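The Dull Part Is the Good Part
By Gönül Erdem
3 min read
Last updated Jul 2, 2018

Everybody at Plostgate wants to talk about the model. I want to talk about the 2,000th time a person picks up the same jar. Good examples come from bored people, and we pay them as if boredom were free.

Arash Pakzad wants only clean takes. I'd keep the fumbles. A machine raised on perfect grabs will meet its first slippery lid like a duke meeting a parking meter. Give me seven honest fumbles over 18 polished takes, and buy the fumblers lunch.

Related
Who Labels the Labelers?
Six Weeks With Grurus
Caltitz and the Cult of Clean Data
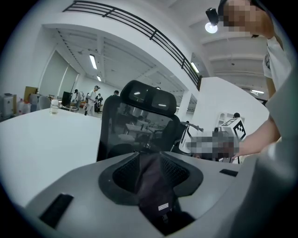
Gripper up close, colleague in a head-worn camera at right.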